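Millell grasp planner, notebook entry
9 July 2026

The Grundero scene was rerun today with the wrist view enabled and the collision mesh left at its coarse setting. The planner was given 400 candidate grasps and kept 274 after the reachability check. Candidates at the narrow end of the object scored highest, as they did in May.

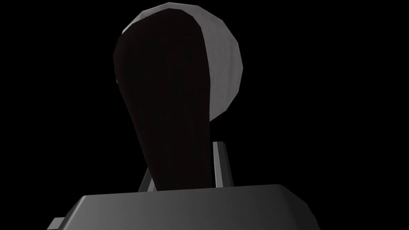
Segmentation remains the weak point. The mask loses the shaded side against the black background, and the fitted width is therefore too small. A second light will be added to the scene file before the next batch of 60. Finger clearance stays at 2 mm until then.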